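Gripper width estimation

Gripper width estimation is the bit of software that works out how far apart a robot's fingers are at any given moment. It sounds like a tiny job, and on paper it is, but I've spent a good chunk of my working life on it and I'm still finding new ways for it to go wrong! I started this article for our wiki after Heledd Gethin asked me where it was all written down (it wasn't), and I've been adding to it ever since.

Name and scope

People call it all sorts of things: opening width, jaw gap, aperture. In the Gudeta code it's just "width", and it always means the distance between the inside faces of the two pads, in millimetres. Please don't use it for the distance between the finger pivots. Rhun Morris did that in an early branch and we had two different numbers with the same name for most of a September, which was no fun for anybody.

A motorised gripper can usually tell you its own width from an encoder. A hand-held one with no motor often can't, so you have to get the number from somewhere else, and the usual somewhere else is the camera looking at the fingers. Most of this page is about that second kind.

How it works

The oldest method is to stick a printed marker on each finger, find both markers in every picture, measure the gap between them and look the answer up in a calibration table. It's quick and it's cheap, and Handex did it this way right up to version 2. The trouble is that markers get covered, or scuffed, or you lose one just as the fingers close, when you need the number most.

The newer method does away with markers and looks for the pads themselves. A small network labels every pixel as pad or not pad, we fit a line down the inner face of each pad, and the width comes from those two lines. Coloured pads help a great deal. Ours started out black on black linkages and the network hated them, so Cadi Cadwaladr talked us into blue and the errors dropped overnight. I'd argued against it, too, so I owe her that one.

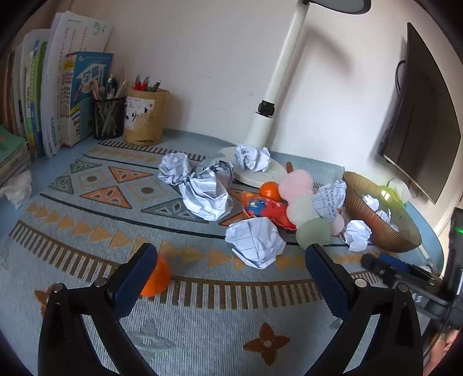

Once you've got a raw width for each moment, you smooth it. I like a plain filter with a short memory, since fingers can only move so fast and anything that jumps across half the range between one reading and the next is a mistake. Smooth too hard, though, and you blur the instant of contact, and then the planner thinks the grip began later than it did. Our default window is 9 readings. Mared Gwynne runs hers shorter and puts up with the wobble, and I can't say she's wrong.

Two hands

With one gripper you can assume that any pad you find is yours. With two you can't! The other tool wanders into view all the time when both hands are working near each other, and it has pads of the same colour. The first time I ran the old code on two-handed work it happily measured from my left finger to somebody else's right one and reported a width larger than the gripper can open.

The fix is mostly geometry. Your own fingers are bolted to your own camera, so they can only ever turn up in certain parts of the view. Gudeta keeps a mask for each tool and throws away any pad outside it. Where the other gripper crosses into the mask, we fall back on the last good value and mark the reading as held. Held readings are kept in the log, and please leave them there, as the training scripts know what to do with them.

Calibration

You open the gripper all the way, close it all the way, then clamp it on each of the spacer blocks in turn. Dilwyn Beddoe wrote the tool that does the sums, and it'll shout at you if the blocks come in the wrong order. Redo it whenever a pad is changed. A new pad is a bit fatter than a worn one and the difference shows.

Soft things

Squashy objects are where I'd be most careful. Paper balls, fruit and plush toys all give to different degrees, so the width when you've got hold of something isn't its size. Baltico's planner used to treat the two as the same and would then choose a release width that was far too small. These days it waits for the width to stop changing and treats that as the grip, and it opens by a set amount from there.

Testing

The regression set has 676 short clips, of which 301 are two-handed. The two-handed ones take longer to label and I'd love more of them. Petdale has its own set with lots of shiny packets and see-through bowls, which upset the pad network in their own special way (reflections, mainly), and we swap results with them when either side changes the model.

Still to write: what to do about gloves, and the bit on timestamps that Rhun promised me.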